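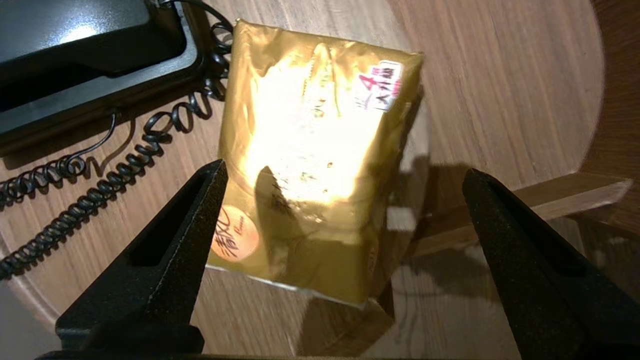

How long should you let bottom paint dry before the boat goes back in the water? I give mine overnight at the very least, and two nights if the fog comes in.

I learned that on Murnico, my old 19-footer, who went in too soon one July and left a blue handprint on everybody at the dock. This year I was good. I scraped and sanded until my arms gave out -- there were spots under the keel I had to do lying on a flattened carton -- and rolled on two coats with a third along the waterline.

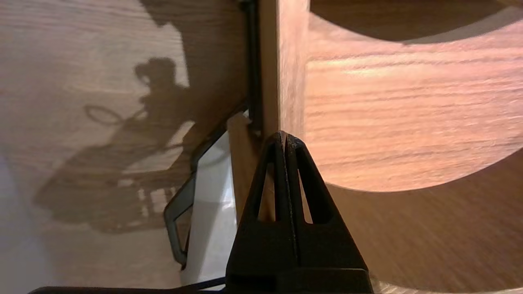
The rudder got its own coat after supper, and then I finally went home and soaked in the tub.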